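Forum Wohnen & Arbeiten › Miete und Untermiete › Büro

Untermieter im Büro: Wie teile ich die Stromkosten gerecht auf?

kurnarley_sued
Guten Tag zusammen,
ich habe seit Oktober ein kleines Büro gemietet und gebe davon einen Raum an eine andere Firma weiter. Im Vertrag für die Untermiete steht nur der Satz »Nebenkosten nach Verbrauch«. Es gibt aber nur einen Zähler für alles. Im letzten Abrechnungszeitraum waren es 276 Euro Strom, und der Untermieter meint, er soll davon nur einen kleinen Teil zahlen, weil er weniger Fläche hat. Ich finde das nicht richtig, denn er hat mehr Geräte als ich.
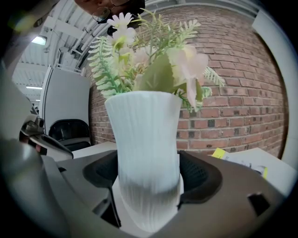

Wir haben zuerst nach Quadratmetern gerechnet, so wie es auch bei der Heizung gemacht wird. Bei der Heizung verstehe ich diese Logik, beim Strom verstehe ich sie nicht. Auf meiner Seite gibt es nicht viel, was Strom braucht: ein Laptop, eine Lampe, und die weiße Vase mit den künstlichen Blumen und dem Farn braucht nicht einmal Wasser. Ich möchte keinen Streit, aber ich möchte auch nicht für zwei bezahlen. Welcher Schlüssel ist hier üblich? Und darf ich ihn während des laufenden Vertrags ändern?
Vielen Dank im Voraus für jede Hilfe.

prunlow
Hallo, ich bin kein Jurist, aber ich hatte dasselbe Problem mit meinem Untermieter in der Jugah-Passage. Wenn im Vertrag »nach Verbrauch« steht, dann muss man den Verbrauch nach meiner Meinung auch messen. Die Fläche ist dafür kein Ersatz, außer ihr habt euch beide darauf geeinigt.
Bei mir hat ein Zwischenzähler geholfen. Der Elektriker hat ihn in den Unterverteiler gesetzt, die Arbeit war an einem Montag erledigt und hat mich 237 Euro gekostet. Man muss vorher klären, ob der Raum einen eigenen Stromkreis hat. Bei alten Gebäuden ist das oft nicht so, dann wird es teurer. Bitte frage auch deinen Vermieter, bevor jemand den Verteiler öffnet. 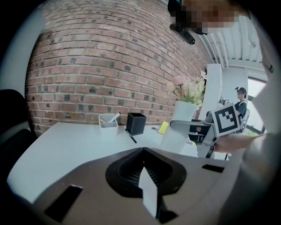

Was ich in die Vereinbarung geschrieben habe
– Zählerstand am Anfang und am Ende, von beiden unterschrieben
– Preis pro Kilowattstunde so, wie er auf der Rechnung des Versorgers steht
– Grundgebühr zur Hälfte
– Strom für Flur und Küche ebenfalls zur Hälfte
Für die Zeit vor dem Zähler haben wir uns auf eine Pauschale geeinigt. Das war nicht ganz genau, aber beide konnten damit leben.

pravex
Einfach 50/50 machen und fertig. Wegen so einem Betrag würde ich nicht diskutieren.

kurnarley_sued
Danke an beide. Die Hälfte habe ich schon angeboten, leider ohne Erfolg. Ich habe jetzt in den Verteiler geschaut, es sind 12 Sicherungen darin, und fünf davon sind nicht beschriftet.
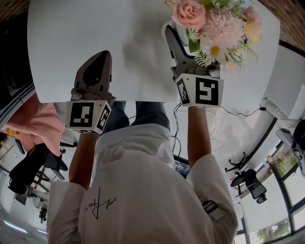 Darum kommt nächste Woche zuerst der Elektriker und prüft, welche Leitung zu welchem Raum geht. Den Vermieter habe ich schriftlich gefragt, er ist mit dem Zwischenzähler einverstanden, wenn ich die Kosten trage. Eine Sache ist mir noch unklar: Muss der Zwischenzähler geeicht sein, wenn ich damit abrechne?

prunlow
Ja, nimm einen geeichten und notiere dir, wann die Eichung abläuft. Der Elektriker kennt das.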